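# kitach-talks

Transcripts and episode notes for Kitach, a radio arts program that goes out from Plurkville on Wednesday evenings. The show talks to writers, translators, screenwriters, singers and the occasional set designer. This repository holds the text side of it: what was said, who said it, and what books, films and records came up along the way. The audio is kept by the station and is not included.

Current release covers 300 interviews. Most run between 12 and 30 minutes.

## What's in the folders

- `transcripts/` – one plain text file per interview, UTF-8, speaker turns separated by a blank line
- `notes/` – one Markdown file per interview, with a short summary and a list of works mentioned
- `works.csv` – every book, film, play, album or song named on air, linked to the interview ID
- `people.csv` – guests and presenters, with the form of the name the guest asked us to use
- `fixes.md` – corrections sent in after release

Interview IDs are the season number and a running number, such as `s04-017`. Numbers are never reused. If an interview is withdrawn, its ID stays in the table with the status `withdrawn` and the transcript is removed.

## How the transcripts were made

The early seasons were typed by hand by Anwara Biswas, who was producing the show at the time and wanted something she could search when a guest came back with a new book. Her files use initials for speakers and leave out most of the small talk. From season three on, a first pass was made with speech recognition software and then corrected by Ashraful Cassim or Habibur Herath. These later files are closer to word for word. False starts are kept if they run longer than a few words, and "um" and "you know" are dropped.

The two styles have not been brought into line. The `style` column in `people.csv` was put there by mistake and should be ignored; use the `method` field at the top of each transcript, which is either `typed` or `corrected`.

Song lyrics and long readings are cut. A line in square brackets marks the spot, for example `[reads from chapter two]` or `[plays second verse]`. Short quotations of a sentence or so are left in when the conversation doesn't make sense without them.

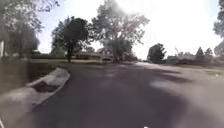 Titles gave us more trouble than anything else. Guests shorten them, presenters get them slightly wrong, and translated books often have two or three English titles. In `works.csv` the `title_said` column has what was spoken and `title_full` has the published title as far as we could find it. Where we couldn't settle it, `title_full` is blank. Please don't fill these in by guessing.

A work in progress that had no title when the interview was recorded is entered as `untitled`, even if it came out later under a name we now know. Kamrul Weerakoon argued for changing this and he may be right – see the open issue.

## Fields in works.csv

| Field | Meaning |
|---|---|
| `interview_id` | ID of the interview |
| `kind` | book, film, play, album, song, other |
| `title_said` | title as spoken |
| `title_full` | published title, or blank |
| `creator` | author, director, composer or performer |
| `by_guest` | `y` if the guest made it, otherwise `n` |
| `adapted_from` | title of the source work, if discussed |

The `adapted_from` field is filled in only when the adaptation is talked about on air. A film based on a novel will have it blank if the guest never brought up the novel. There are roughly 2000 rows in the table.

## Known problems

- Season two has gaps. The tapes were stored at the old Tollow Street studio and several were recorded over.
- Names of minor characters in novels are often spelled by ear.
- In panel discussions with more than three guests, speaker labels are less reliable, mostly where people laugh or talk over each other.
- The live recordings from the Selvanayagam Theater include questions from the audience. Askers are all labeled `AUD` and their questions are summarized in brackets.
- Two interviews were done partly through an interpreter. Only the English is transcribed.

## Using it

People have used the notes to put together reading lists and to trace how often adaptations come up compared with original work. All of that is fine. The transcripts may be quoted in reviews, coursework and research with credit to the program and the interview ID. For republishing a full transcript, ask first. Guests agreed to have their words kept here, and a few of them asked to be told about longer reprints.

Please don't use the files to produce made-up interviews with the guests.

## Corrections

Open an issue with the interview ID, the line as it stands and the line as it should be. If you were the guest, say so and your request will be looked at first. We fix mishearings and misspellings. We don't change what a person said because they would put it differently now, but we can add a note at the end of the file.

Corrections are gathered up and released twice a year, in June and December. Habibur Nanayakkara looks after the tables and Habibur Herath the transcripts, so please use the last name when you tag someone.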